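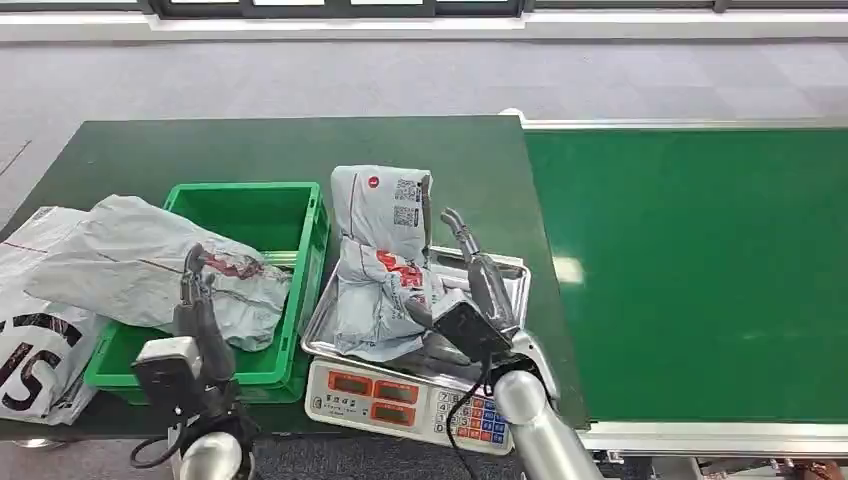 September, written up after lunch

Went over to the Ivholm open day with Rangi Rewi to see the parcel cell Sutanto has been talking up since spring. Two-armed robot, green bench, scale in the middle, conveyor down the right side. The pitch is that it does the weigh and scan work our returns bench does now, mailers included.

Good choice of parcels, I'll give them that. Soft poly mailers are what we fight with every day, and I had expected neat cardboard boxes. The hands have proper fingers and they do go into the folds of a bag. Whether they come out again with one bag and all of its contents is a separate matter, and I'd want to watch it for a full shift before saying so.

The handout claims 421 parcels an hour. I asked over what period and got "typical conditions." Rangi asked what counts as a parcel if the scan fails and it has to be done over. No answer, but they wrote the question down.

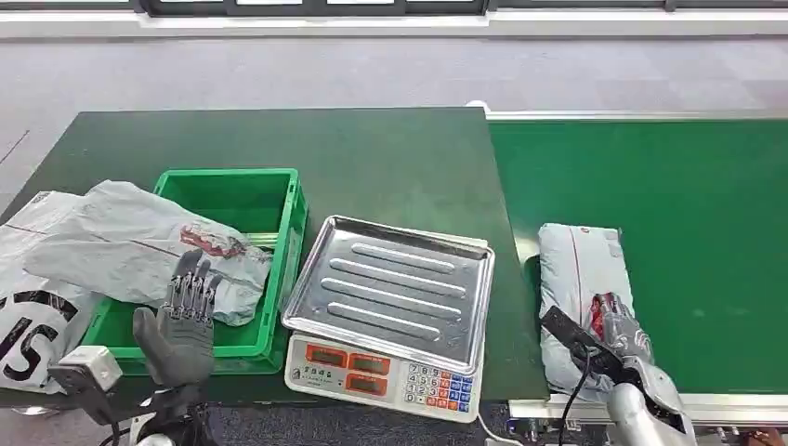 Scanning is done with an ordinary handheld scanner on a coiled cord. I don't get it. A fixed reader over the belt would free up a hand, and we have 2 of those sitting in the Saltis cage. The demo guy said the point was to use the same tools a person would. Fine, but then I'd compare it with a person, and our people clear 169 an hour on a bad day with labels facing every which way.

Also asked about:
- glare off clear film, no numbers yet
- labels folded under, "being worked on"
- weight log, exports to Brillik only, so we'd need a converter
- grip force on thin bags, they'll send a sheet
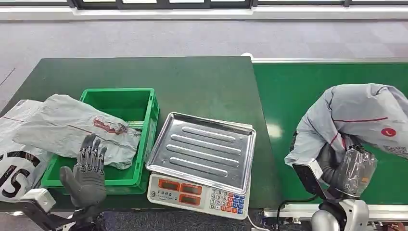
Small clear packs worry me more than the big courier bags. Rangi disagrees and thinks the big ones will jam at the rail first.

Proposal if we go further: 400 of our own returns, unsorted, our labels, one of us with a stopwatch. No money before that. Rangi to email them, I'll pull the bags from the cage.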